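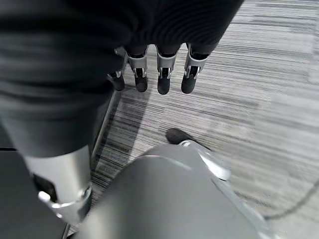
Figure 3. Wrist camera view during a session. The four fingers and ribbed fabric covering are at the top; the carpet lies below.

4.2 Working with the hand

Twenty students took part in the Mosholm project, and most had never touched a robot before. We let them choose their own first task, and to our delight nearly every group went straight for the fingers! Each finger carries a silver metal bracket at the knuckle and a rounded black tip (Figure 3), so the groups could talk about a bend or a reach by pointing at the same parts.

The students recorded 2,757 short attempts, of which 283 were set aside when the labels did not match the task sheet. Azra Gashi's group went back through their own labels twice – a dull job, done with great cheer – and wrote the checking guide that the other groups then used.

The wrist view was a firm favourite. It sits very close to the hand, and nearby parts can blur, as in the lower part of Figure 3, but the students liked working from the hand's side of things. Wanting Xue's group asked to keep it for the December round, when they will try smaller objects.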